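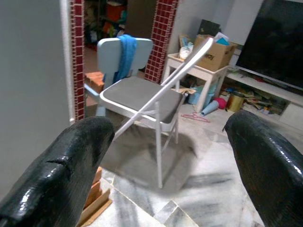 My Swedish course started again this week, and I am tired in the good way. Nine of us came, and Hongmei Zeng, our teacher, asked each person to tell what he or she had done over the winter, using only the past tense. I had prepared my sentences on the bus and still I forgot the verb for "to borrow", so in my story I stole a ladder from my neighbour. Everybody was very polite about it. After that we learned the words for furniture, which I thought I knew already, but I did not have the word for a folding chair with a grey seat and a light metal frame. It is one long word, of course, and I have written it on a paper above the sink, where I practise it while the kettle boils.

Home > Diary > Dondness, second winter

2/9/18

I want to write down what happened with the letter before I forget the order of it. I sent it to Gualtiero Zanetti in Gamberg, who was my landlord there for two years, to ask if he still had my box of exercise books. I wrote it in Swedish because his wife reads it well and I wanted to show off a little. His answer came this morning and it is in Italian, all of it, four sides. I understood the greeting and the word for "damp".

So I went to Shaohua Long in the evening, because he once studied in Bologna, and he read it to me slowly while his soup got cold. The box is safe. Only the books at the bottom are spoiled, and those were mostly my grammar from the first year, full of mistakes. Gualtiero asks for 20 euros for the postage. Then there are two whole pages about Pina, the old dog, who is now deaf but still comes when the cupboard is opened. I was more happy about this than about the box.
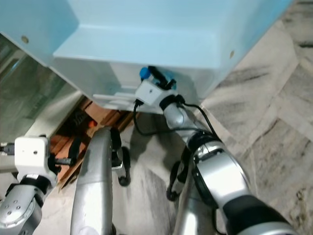 Pale blue plastic, with a ledge across the front.

On the way home I tried to count how many words I have in my notebook. I number them, it is a habit from school, and the last one is 1173. Rongrong Du says that numbering words is useless, that one should number the conversations. Maybe she is right, but a conversation is difficult to put in a notebook. Today I had three that I could count as real: with the man at the post office about the size of stamps, with Hongmei about my ladder, and a very short one with a child who wanted to know why I speak so slowly. I told her I was choosing the words. She said that she does not choose them, they just come.

I must answer Gualtiero before the end of February. Shaohua offered to correct my Italian, but first there must be some Italian to correct. I have got as far as "Dear".

4 comments | 2 shares

Recent entries
The bus timetable and the word for "except"
Torben Fröhlich lends me a dictionary
Dumplings at Xiong, and a wrong bill
Snow on the stairs again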